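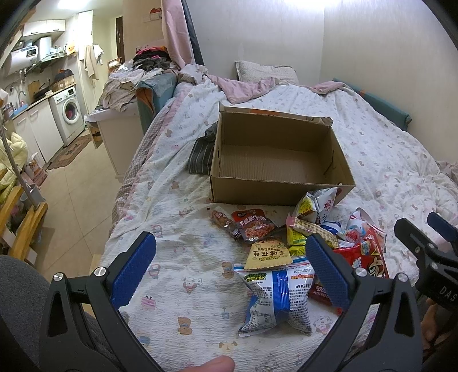 Snack packing, box still empty. Jaws open, blue pads fitted.

Home Products Kits Pads & Parts Support Cart

Odent Hand Gripper, with Buzatu blue pads

The Odent is a two-jaw gripper you hold in your hand. You squeeze, it squeezes. There is a camera on it watching everything you do, so your robot can learn to pack a box the way you pack a box. Consider beforehand whether you want that.

Each jaw is a set of linkage arms ending in a textured blue pad. The pads are the part that matters. A puffy snack bag is mostly air and bad intentions, and a hard fingertip will chase it across a bed for as long as you let it. The textured face is made for slick film, twisted wrappers and those little sachets that lie flat and dare you to pick them up.

Pads are rated for 2,000 grasps. Farhad Alipour in our test room retired his first pair at 739, after a disagreement with a zipper -- we now mention zippers in the manual. 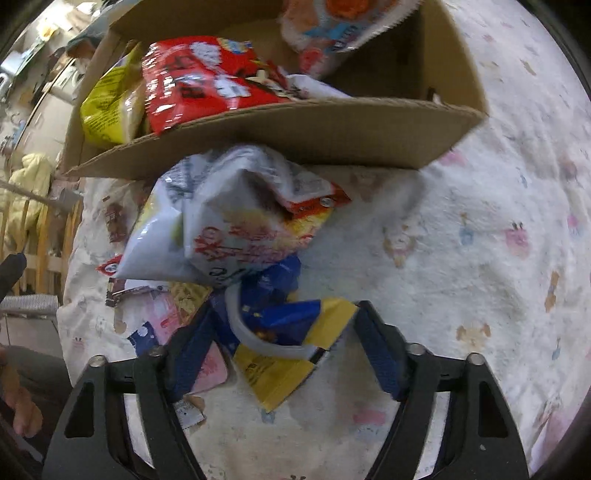 Lining up on a blue and yellow packet. Red bag already in the box.

What you get
Gripper body with both jaws
One pair of pads on, one pair spare
Cloris recording software, single seat
Hex key (you will lose it; the thread is a standard one)

You can run one gripper or 2. Two is better for bags that need holding open and for anyone whose left hand has been feeling left out. The second unit pairs with the first through Cloris, usually on the first try.

What to practice on
Yasaman Ghorbani, who writes our starter tasks, recommends a cardboard box and whatever is in the snack drawer. Mix the shapes. Soft bags over small packets is a good hard case, and so is a wrinkled sheet underneath. Her full set runs to 700 recordings and takes patience -- also snacks.

Not included
The snacks. Hooman Zarei handles the support mail and would like this made plain.

Replacement pads ship from Clorkberg. Orders in by noon go out the same afternoon, except in July, when the warehouse goes to the lake.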